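Mudport Community Car Share: where we are since the last report
January
By Ataberk Kırmızıgül, project lead

Dear Nermin, and dear everyone at the Flesska fund,

Thank you for being so patient with us over the holidays. I know this report was meant to reach you before the break, and I'm sorry it's landing on your desk now, but I did want to wait until the second van was back from the body shop so I could tell you about it properly (it is back, it looks lovely, and more on it further down).

When you gave us the grant, the idea was simple enough. Plenty of people in Mudport need a car now and then, for a hospital visit or a big grocery run or getting a kid to a tournament two towns over, and they can't really justify the payments and the insurance on one of their own. We now have 114 members signed up and cleared to drive, and we're keeping 6 vehicles on the road for them: four small hatchbacks and the two vans. The oldest hatchback is the one everybody calls Ana, and she is still the most requested car we have, even with the stiff clutch and a radio that only gets one station.

Bookings have been strongest in the early mornings and again after about supper time, so we've moved the cleaning and tire checks to the middle of the day. That has made life easier for Tsegaye, who looks after the fleet and was getting tired of washing cars by flashlight. He has also started keeping a paper logbook in each glove box next to the phone app. Members seem to like writing in it, and we hear about small rattles and slow leaks much sooner than we used to.

A word on seat covers and floor mats, as you asked about running costs. We were paying a laundry service to clean the cloth covers, and the bills were creeping up every month. We've switched to doing them ourselves on a gentle cycle, with the covers turned inside out and the straps tucked into a mesh bag, and we air dry them overnight. The rubber mats just get the hose.
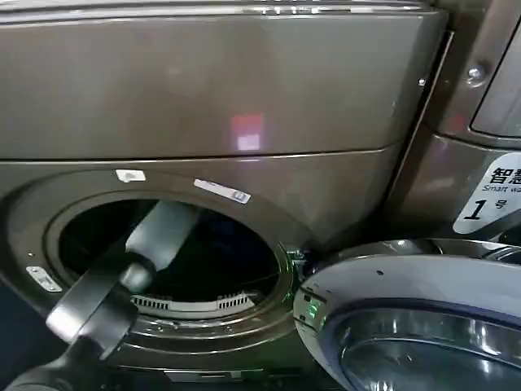

Repairs and the second van

The van was the big worry of the season. The sliding door had rusted along the bottom track, and once the shop got the trim off they found more rust behind the rear wheel. We talked over selling it as it stood, and I'll admit I was leaning that way for a while, but a decent used van would have eaten up most of next year's money. The repair came in $300 over what we'd set aside. We covered that out of membership fees, so nothing extra came out of your grant.

The hatchbacks have mostly behaved themselves. Two needed front brake pads, one had a new battery, and Ana got a pair of wiper blades and a good talking-to about her clutch. We think the clutch will last until spring. If it doesn't, we'll take her off the booking page until it's done, and I'll let you know.

What didn't go so well

The evening driver refresher classes were thinly attended. We held 2 of them and had hoped for a full room both times. Folks told us the start time was awkward for anyone with small children, so the next one will be at 10 a.m. with coffee, and I'm hopeful. We also had a muddle over fuel cards that left one member paying out of pocket. She has been paid back, and the cards now live in the key safe.

Coming up

We'd like to add a parking spot near the clinic, and the owner of the lot has been friendly about it so far. Tsegaye is pricing winter tires for both vans. I'd also love for you to come out, Nermin, and take Ana around the harbor road. Just pick a morning and I'll make sure she's free.

With warm thanks,
Ataberk

3 comments
6 shares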